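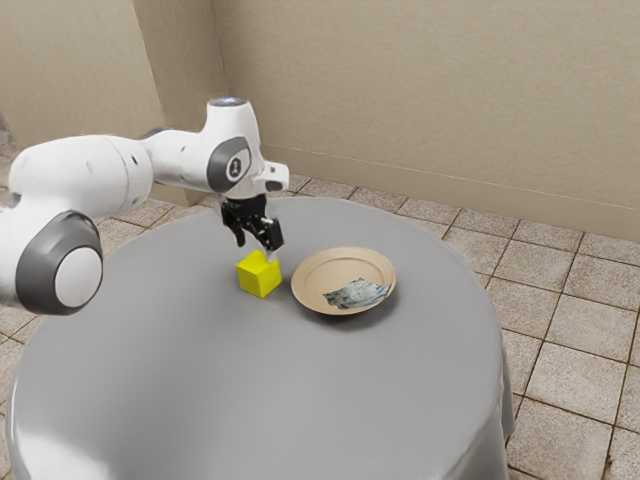
Table-clearing task, sim. Gripper at the cube, bowl to the right.

Kiromdale bench notes / Household tasks / April
9 min read
3 comments

Picking up from the last entry, where the open question was whether the table-clearing failures come from the grasp or from everything that follows it. Ran the cube and bowl layout again overnight in sim with the Ralereck planner, no changes to the scene except the start pose of the cube. Total 2,162 episodes. The log is on the shared drive under the April folder, same column order as before.

Layout for anyone reading without the config open: round table with gray cloth, yellow cube, shallow tan bowl with a crumpled piece of something in it (mesh is labeled rag_03, it could pass for paper). Tile floor, plain walls. Arm comes in from the left. The task string is "put the cube in the bowl," and the second task string is "empty the bowl, then put the cube in it." The first is what most people would call pick and place. The second is closer to what a person does at a kitchen table after lunch and it is the one I care about.

Task 1. Fine. Grasp succeeds nearly always when the approach is straight down and the finger opening is centered on the cube. When it fails, one finger lands on the top edge instead of going past it. The contact solver then either pushes the cube sideways or lets the fingertip sink a little into the face, and the second case gets scored as a success about as often as it should not be. I added a penetration check to the scorer. Anything that was a success only because of penetration is now flagged P in column 9 and excluded.

The edge landings trace back to the pose estimate. The cube is one flat color, the top and front faces are close in brightness under the diffuse light, and the estimator rotates it by a few degrees when it cannot find the top front edge. A few degrees is enough. Tried a wider opening before descent. Helps at the cube, makes it worse at the bowl, where the wider fingers need more room over the rim.

Release into the bowl: the cube sometimes ends up on the rag and leaning on the inside slope. The scorer calls it in the bowl. So would I. A person would also not care.

Task 2. Not fine. Out of the full run, 59 episodes finished the second task with the rag out on the table and the cube inside. Failure breakdown by stage, most common first:

- grasp on rag closes on nothing, fingers pass through the top folds and stop above the basin
- grasp on rag also takes the bowl rim, bowl lifts with it
- rag is lifted, then drops back in the bowl during the sideways move
- rag is out, cube grasp fails for the reasons above
- planner decides the bowl is already empty and goes straight to the cube

The last one is the planner reading the rag as part of the bowl. Mottled blue-gray on tan ought to be an easy split, so I went back through the segmentation masks. The mask is correct at the start of the episode. It merges after the arm crosses between the sensor and the bowl, and never splits again. Sándor Juhász looked at the same masks and thinks the tracker is carrying the merged label forward with a confidence floor that is set too high. He is probably right. Floor is at the default. Have not touched it yet, since I want one clean baseline with defaults before tuning anything.

On rag stiffness. The rag in this scene is a soft body with a coarse mesh, and with the mesh this coarse it behaves like a crumpled sheet of thick paper. Real cloth would give the fingers more to close on. It would also drag on the rim. I do not know which effect wins. Tóth's bench has a physical rig with the same style of two-finger gripper, and the plan was always to repeat the bottom half of the table there. Until that is done, the rag numbers should be read as numbers about this mesh.

Same caution for the tablecloth. The drape looks like fabric at the edge of the table but the collision surface on top is a rigid disc. A dropped cube lands and stays. On an actual cloth a sideways push on the cube would bring the cloth along with it, and a low pass with the fingers could snag it. None of that is in the data.

Chores question. We got asked again by the Medum side whether this is "ready for a home," meaning whether the clearing skill can be listed as done on their sheet. My answer for the sheet:

Moving one rigid block to one open bowl on a bare surface: yes, with the pose estimator caveat.
Removing a soft item from a container: no.
Deciding whether a container needs emptying before use: no, and this one is not a gripper problem.

I would prefer that the sheet split these three lines. At the moment it has a single row called "clear table" and the row is green because task 1 passes. Someone planning a kitchen pilot from that row would expect cups, napkins, crumbs, a wet spoon. We have a cube.

For comparison I timed myself on the physical version at the lunch table, with a wood block, a cereal bowl and a paper towel. 3 seconds for task 2, first try, without looking at the paper towel much. The sim arm's best completed run of task 2 was 12 times longer. Speed limits are set low on purpose and I am not worried about that gap. The completion rate is the problem.

Next:

1. Lower the tracker confidence floor, rerun task 2 only, same seeds.
2. Finer mesh on rag_03. Check step time first, the last fine mesh run fell below real time and the solver got jumpy.
3. Add an edge-based refinement to the cube pose before descent.
4. Vary bowl position. It has been in the same spot to the right of the cube for every run and I suspect the planner has more or less memorized the sideways move.
5. Ask Tóth for bench time.

Scorer change is checked in. If your older task 1 results came from before the penetration check, rescore them before quoting them. The script takes the old logs without conversion, but it will complain about the missing column and write zeros in it, ignore that.

16:40. Started item 1. Seeds copied over, floor lowered by one step. Leaving it running.

Filed under: Manipulation, Sim, Household tasks
3 comments · 12 shares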